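Clearing the Tables at Dustden
Gallery - Workshop Cleanup

Dustden is the long room at the back of the Cullinane building where we do our cutting, folding and gluing. We have 3 rules on the door: put your blades away, cap your glue, and sweep your own table before you leave. Most people manage the first two. The third has been a sore point for as long as we have had white tabletops, as every scrap left behind shows up on them the next morning.

Last winter we spent a Tuesday evening going through the whole cleanup routine, from the tables down to the floor. This page has two pictures on it and some notes on what we use and how we use it. The notes are the same ones pinned up over the sink, with a few additions.

Paper on the table

Wadded paper is the easiest mess we get and also the one most often left. Torn bits are light enough to jump when you push at them too hard, so a short, slow stroke works better than a long one. Start at the outside of the patch and pull everything toward the middle. Then bring the dustpan in close and tilt it so the lip meets the tabletop along its full width. If the lip is up even a little at one corner, the small pieces go under it and you end up chasing them. 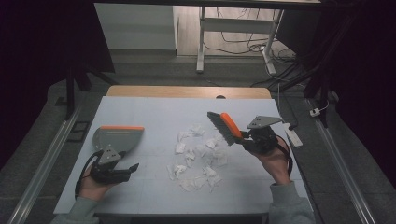
Two or three passes should do it. Between passes, back the pan up an inch and brush again, because there is always a thin line of fiber and dust where the lip was sitting. Paper that has glue on it goes in the trash. Clean paper goes in the blue bin by the door, wadded or not - we stopped asking people to flatten it.

Please don't sweep scraps off the edge of the table and onto the floor with the idea of getting them later. The floor in there is wood, the gaps between the boards are wide, and small paper goes down into them and stays. We took up one board in December to get at a pipe and filled most of a grocery bag from underneath it.

The brushes and pans

We went through a few kinds before settling. The first set came from Lilska and had very soft bristles, good for eraser crumbs and not much else. Anything folded or balled up just rolled over the top of them. The next set was a Filine with stiffer bristles, and we still have one of those for the cutting table, where the offcuts are heavier card. It leaves fine scratches on a painted surface, so keep it off anything you care about.

What we want now in a hand brush is a medium bristle and a bright handle. The bright handle is only so it can be found. Dark ones disappear under benches and turn up months later. A pan with a colored rim is helpful in the same way, and the rim also lets you see whether the front edge is flat on the table.

Brushes get washed once a month in warm water with dish soap, shaken out, and hung with the bristles down. Don't stand a brush on its bristles to dry. They take a bend and after that the brush sweeps to one side. Handles get a wipe at the same time. Scuffs and specks on a handle are fine and we don't replace anything for looks.
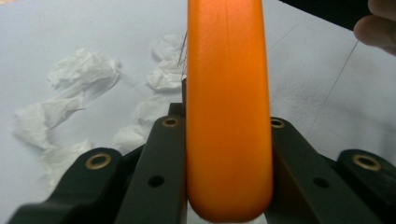 Ours at the school lasted four years before the handles went, and it was always at the neck where the bristles start, wrote one reader after the earlier version of this page went up. The same reader suggested a dab of epoxy in the joint as soon as it starts to wobble, and said that waiting until it comes off in your hand is too late to get a clean repair. We have since tried this on the Filine and it has held so far.

Another question we get is about how much paper all this adds up to. We kept a tally for one season and weighed the blue bin each time it went out. The total came to 1554 pounds, of which around 660 was offcuts from the cutting table. The rest was mixed scrap, and most of that was practice folds. We had guessed 1000 for the whole lot before we started weighing.

Hanging up

Everything goes back on the hooks to the left of the sink, pan first and brush over it. There is a painted outline for each one on the wall. If the outline is empty at closing time, look under the benches before you report it missing. The dustpans have to be emptied before they are hung - the hooks tilt them forward, and whatever is in there ends up in the sink.

Replacement brushes are in the tall cupboard, second shelf. Write on the sheet when you take the last one.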